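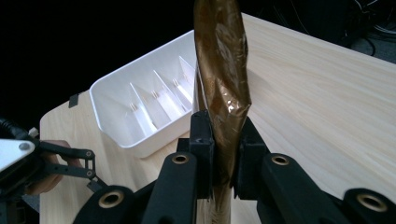 3 min read

Trying Out the Urkitz Hand-Held Gripper Kit
Student project report, Salerstead, 25th September

Our course asks every group to pick a piece of robotics gear, use it for real work, and write up whether another group should spend their budget on it. We picked the Urkitz kit, a pair of hand-held grippers with a camera on each. You squeeze, the fingers close, and the recording goes to a laptop. Later those recordings can be used to teach a robot arm the same job. We had been curious about it since March, so getting hold of one was a great start to the semester!

The task

We chose sorting packaged items into a divided tray. It sounds dull and we loved it. Shiny plastic wrap is hard for grippers and hard for cameras, because it crinkles, catches the light and looks different every time you turn it. A white tray with upright dividers also leaves you very little room for sloppy aim. If the kit could cope with that, we figured it would cope with most tabletop jobs.

One person works both grippers, one in each hand. The second person watches the laptop and calls out when a recording should be thrown away. We swapped places after every 10 recordings, and we were glad of the break.

How it handles

The fingers are the best part. The pads are flat black blocks, and they close on a tall, thin package from both sides without you having to think much about it. The linkage arms below them have brass-colored bushings at the joints, and the whole movement feels smooth – much smoother than the printed claw we built last year, which squeaked. After 2 sessions we had stopped looking at our fingers and were just looking at the package, and that's when the recordings got good.

Soft wrap does take practice. Squeeze near the end of a package and it wants to twist. Squeeze in the middle, where the film bunches up, and the hold is better but the package can lean. We ended up gripping a little below the middle and turning the wrist before lowering it into a compartment.

The cables are our main complaint. Each gripper has its own, and if you cross your hands they cross too. We ran ours off the far side of the table, which helped, but a clip or a sleeve in the box would have been nice.

Software

Recording worked from the first day. For sorting the clips we used Vurnoron, a labeling program that another group had already set up on the lab machine. It opened our files with no fuss. Naming the clips is slow, though. Our goal was 1000 clips by the end of the project and we are not there yet, mostly because of the labeling and not the gripping.

Compared with the Aranda kit

The Aranda kit is the other one in our lab, and we borrowed it for an afternoon. It is lighter and has no cables, and our wrists liked it. The fingers open less wide, so bulky packages were out, and we had to recharge it before we were done. For small parts we would happily use it. For this task we preferred the Urkitz.

What we would tell the next group

Set aside three practice rounds that you plan to delete. Fix the tray to the table if you can, ours slid whenever a package bumped a divider. Watch where the window light falls, since glossy film can turn into one big bright patch on the recording.

Would we pick it again? Yes, easily. Next we want to train a small model on the clips we have and see if the lab arm can place even one package in the right compartment – results in the second report.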